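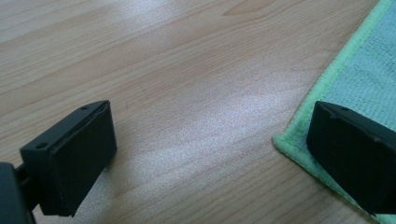
Gripper fingers open over a wooden tabletop, with the right finger at the edge of a folded microfiber towel.

Revised handling guideline for hand-held grippers takes effect in June

11/22/24 - Gultik has published the second edition of its good practice guideline for recording manipulation work with hand-held grippers. The document, numbered 1503, replaces a shorter text that covered only device storage and battery charging. It applies to all recording done at the company's Anstead site and to outside contractors who deliver data under a Gultik agreement.

The largest change concerns soft goods. Towels, cloths and garments now have their own section, separate from rigid household items. Operators must begin each recording with the fingers fully open and must hold that position for two seconds before the first approach. A recording that starts with the fingers partly closed is to be marked as incomplete and kept out of the training set.

The section also sets limits on contact with the work surface. A finger may touch the table during an approach to a fabric edge, but it may not be dragged across bare wood or used to push the item into place. Ritenero, which supplied comments on the draft, had asked for a complete ban on table contact. The final text does not go that far, on the grounds that a thin folded edge often cannot be picked up without it.

Finger pads are to be inspected every 100 recordings. The inspection covers pad wear, the seam between pad and backing, and the tightness of the mounting screws. Both pads must be replaced together, even if only one is worn. Each replacement is entered in the device log along with the operator's station number - the first edition left this to the site supervisor.

Lighting is handled in a short annex. Reflections on varnished or polished tables are allowed as long as the edge of the item remains visible at the start of the recording. Stations should not be fitted with matte covers only to remove glare, as the resulting data would no longer match the surfaces found in ordinary homes.

Contractors have asked how existing recordings will be treated. According to the guideline, material collected under the first edition stays valid for five years and does not need to be relabeled. It must, however, be stored apart from new material and carry the old edition number.

Khương, the contractor that handles most of the fabric work, will move its stations to the new rules ahead of the deadline. The guideline will next be reviewed once all sites have completed a full inspection cycle.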